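3.2 Recruitment and Retention in School Rowing Programs

The survey was sent to every student who had signed up for a rowing program in the Lutholm school district over three seasons. In total, 3732 students received the form and 1729 returned it with all required items filled in. Forms that left out the year of entry were set aside, as that item was needed to tell new rowers from returning ones. Students answered during homeroom on a Monday, and schools were asked not to let coaches hand out or collect the forms.

Two outcomes were studied. The first was whether a student who attended the opening practice was still on the roster in November. The second was whether the student came back the following season. We treated these as separate questions. Earlier work in the district (Koutsoukos and Yap) had found that students who leave in the first weeks give different reasons from those who finish a season and then stop, and our interviews agree with this. Early leavers spoke mostly of travel to the boathouse and of practice times that clashed with jobs or care of younger siblings. Students who left after a full season spoke more often of seat selection and of friends who had moved to other sports. 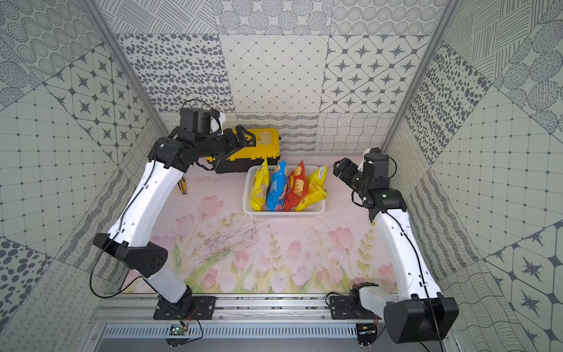
Figure 2. Two robot arms over a floral mat, with a toolbox and a white basket.

The role of friends deserves closer attention. Girls who joined with at least one friend were more likely to remain on the roster in November than girls who joined alone. The same pattern held for boys, although it was weaker. It did not carry over to the second outcome. By the end of the season, students who had joined alone and stayed were as likely to return as those who had come with a friend. One reading is that the crew itself takes over the part played by the earlier friendship — a point that several coaches raised before we had shared any results with them.

School size showed no clear link with either outcome. Distance did. At Erkia, where the boathouse can be reached on foot, few students named travel as a problem. At Deligiannis, where rowers depend on a shared bus, travel was the reason given most often by students who left early. The bus leaves before the end of the last class period on some days, and students must ask for a pass each time. Wei and Theodorakopoulos describe a similar arrangement in school swimming and report that the pass, more than the ride, was what students disliked.

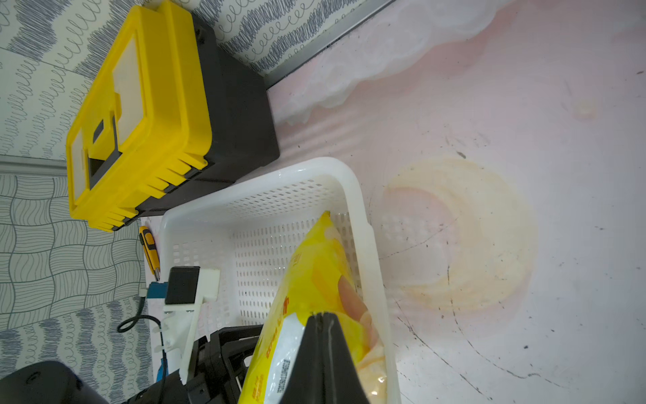
Cost was harder to study. The district pays for boats and coaching, but families pay for clothing and for overnight stays at regattas. Fee relief is open to all students, yet many of those who left early did not know of it. We cannot say from the survey alone whether knowing would have changed their choice. The interviews suggest that for some it would have, while others said they would not have wished to apply.

Some limits should be noted. The survey reached only students who had signed up, so it says nothing about those who thought of rowing and decided against it. Reasons for leaving were reported after the fact and may have shifted with time. Section 3.3 turns to the coach interviews and considers how seat selection was explained to first-year crews.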